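Karkorora Lane Allotments and Gardens – notes from the April meeting

Written up by me, Serena Gentile, so blame me for the spelling and anything I've got back to front 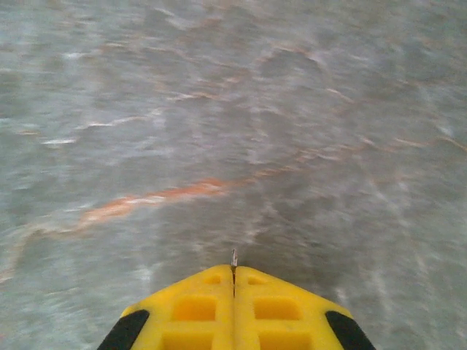
Right, I said I'd get these out before the seed potatoes went in and I've very nearly managed it! We started at 7.30pm in the back room at Kandari, who let us have it for nothing again as long as we buy a drink, and I think we all kept our side of that bargain.

Present: Jad Karam (chair), Rami Awad, Sawsan Mahasneh, Randa Geagea, me, and a good turnout from the bottom plots, which was lovely to see after the March meeting when it rained sideways and hardly anyone came.

Apologies: the Cai family, who have a new baby (hooray!) and asked if someone could open their greenhouse in the mornings. Sawsan is doing it this week and I'm doing it next.

Last month's notes

Agreed, apart from one change. I wrote that Rami had offered to mend the top gate. Rami says he offered to look at the top gate. I've altered it. He has now looked at it and the hinge post is rotten at the bottom, so see further down.

Money

Jad went through the accounts. We have £3,155 in the bank, which sounds a lot until you remember the water bill hasn't come yet. Last year's was bigger than we expected, what with the leak by plot 17, and Jad would like us to leave the account well alone until we've had this one. Fair enough. Rents are nearly all in. If yours isn't, Jad will be in touch and he is very nice about it, but please save him the trouble.

Randa asked if we could pay for things by card at the seed shop now, as she's tired of keeping receipts in her coat. Jad is going to ask the bank.

Water

This took up most of the evening, I'm afraid. The tanks go back on this month. Rami has checked all the taps and the one by the compost bays drips whatever you do to it, so there's a bucket under it. Please empty the bucket onto something that wants watering and put it back.

Then we got on to hoses. The rule at the moment is that hoses are for filling your own butt and you don't leave them running while you wander off for a chat. Sawsan said the rule is fine but the tank at the bottom end was empty on several evenings last July, and people down there had carried cans up the slope to fill them, which is no joke in the heat. We went round and round on this. Some people wanted no hoses at all in July and August, and some (I was one of them) thought that was hard on anybody with a bad back. What we ended up with is this: no hoses after 6pm in July and August, so the bottom tank can fill up for the evening waterers. We'll try it for one summer and talk about it again in September. It passed with 4 against.

I've still got to find out whether the ballcock in the bottom tank is the right size. Rami thinks it isn't.

The top gate

As above, the post has had it. Rami got a price of £60 for a new oak post and says he can fit it himself if someone helps him dig out the old one, which is set in a great lump of concrete. Jad said he'd sooner spend sixty pounds now than pay for a whole gate later, so that's agreed. Until it's done please lift the gate as you open it – don't drag it, and don't let the children swing on it (mine included, I know, I've told them).

Plot inspections and the waiting list

Randa walked round with her notebook and says most plots are looking really good for the time of year. Two are badly overgrown and she'll write to both holders, a friendly letter first. One person has already told us they're giving up, as they've moved to the other side of town, and that plot will be offered to the next name on the list. It's a big one, so we talked about splitting it into halves. Everybody liked that idea except for the question of who gets the half with the shed! Randa will ask the new people what they'd prefer before we start putting pegs in.

Bonfires

No bonfires from now until the end of September, same as last year. The houses on Arneo Road have been very patient with us and I'd like to keep it that way. Woody stuff can go on the heap behind the compost bays and Jad will hire the shredder in autumn.

Open afternoon and plant sale

This will be in June, day to be settled next time once we know when the school fete is. Sawsan is running the plant table and would like tomatoes, courgettes, beans and anything with flowers on. Please label them. Last year we sold a tray of what we all thought were sweet peppers and I had two people come back to me about it. I'm doing teas and need cakes, and also the loan of a big teapot if anybody has one. Rami wants to do a guess the weight of the marrow, but pointed out himself that there won't be a marrow in June, so he's gone away to think.

Anything else

Slugs. We talked about slugs for quite a while. Wool pellets got a mixed report, beer traps a good one, and Jad goes out with a torch. No pellets that could hurt the hedgehogs, please.

Someone has left a pair of green wellies, size six, by the noticeboard. They've been there since February. Claim them or they go on the bric-a-brac table.

Randa asked for the noticeboard key back, whoever has it.

We finished at 9.10pm. Next meeting is in May, same place, and Sawsan's bringing spare leeks.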